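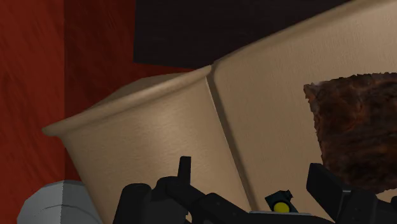

Simulated cup task, wrist view: gripper at the two paper cups.

Garkham Robotics Club — Simulation and Bench Inspection Checklist
Team: Inberg
Checked by: Vanderleia Rangel
Date: 4th February
Status: passed with comments, two items open

Fill in every line. Use OK, FIX or N/A. Write a comment for anything marked FIX. No team runs on the real arm until Section A is signed.

SECTION A. SIMULATION

A1. Scene loads without errors. OK
Comment: Slow on the older laptop. Give it a full minute before you decide it has hung.

A2. Both fingers in the wrist view, not hidden by the mount. OK

A3. Objects have collision shapes turned on. OK
Comment: The cups are fine. The brown crumbly piece on the right has such a rough outline that I want a simple box shape used for it. Team to change this before the next batch of runs.

A4. Gripper force limit set in the config file, not typed in by hand. FIX
Comment: It was typed in by hand again. Paper cups crush easily and the limit has to be the same on every run. Move it to the config file and show me.

A5. Target cup named in the task file. FIX
Comment: The file says "cup" and there are two. From the wrist they overlap, with just a dark line between them, and the one on the right looks much bigger because it is closer. Name them cup_left and cup_right.

A6. Start pose clears all walls and panels. OK

A7. Stop command tested in simulation. OK
Comment: Tested three times, once with the fingers closing. The arm held its position each time.

A8. Run log saved. OK
Comment: 444 runs logged, 81 marked failed. Please write the reason next to each failed run. "Bad grab" is not a reason.

SECTION B. BENCH AND REAL ARM

B1. Emergency stop button in reach of the operator and of one other person. OK

B2. Floor tape in place and not peeling. OK
Comment: Corner by the door is lifting. Good for now.

B3. Base bolts tight. OK

B4. Cables tied back from the elbow joint. OK
Comment: Redone with longer ties. The old ones were pulling at full reach.

B5. Finger pads clean and not split. OK

B6. Speed cap set to 60 mm per second for student runs. OK
Comment: It was at 210 when I sat down. That is the demo setting and only a coach may use it. Set back and saved.

B7. Safety glasses on, long hair tied, no lanyards. OK

B8. No food or drink on the bench. OK
Comment: Cups used for practice must be new and empty, and stay in the Pernolum box when not in use.

SECTION C. PEOPLE

C1. Operator can say what the arm will do before pressing start. OK

C2. Second person watches the arm and not the screen. OK
Comment: Had to remind them once. If you are the watcher, turn your chair.

C3. Everyone on the team has done the stop drill this term. OK
Comment: The two new members did theirs before we began.

OPEN ITEMS

A4 — force limit into config file. Team Inberg.
A5 — rename the cups and rerun the task check. Team Inberg.

A3 is a request and does not hold up the sign-off, but do it the same day if you are in the files already. The Šťastný team uses a copy of this scene, so send them the new version when you are done and tell them the cup names changed.

Section A signed: not yet, waiting on A4 and A5
Section B signed: V. Rangel
Section C signed: V. Rangel

Recheck: next club meeting in February. Bring the laptop charged.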